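Sorting the Utensils

My Pelo guide gets to the small stuff in this section: chopsticks, spoons and that one plastic thing every kitchen seems to own.

1. Lay a cloth on the table and put everything on it.

2. Stand a cup up and drop the chopsticks in one at a time.
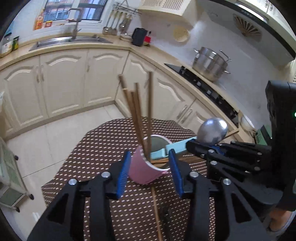
Page 234

Note: I like a cup with some weight to it (mine kept tipping over until I switched!). Spoons can wait on the cloth.

3. Go through the pile and hold each chopstick upright to check that it's straight. 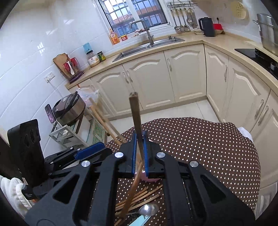
Bramwell wrote in to say bamboo ones should go in tips up, and I've done it that way ever since.

Caution: don't jam the cup full. Over 5 pairs and they get hard to pull out.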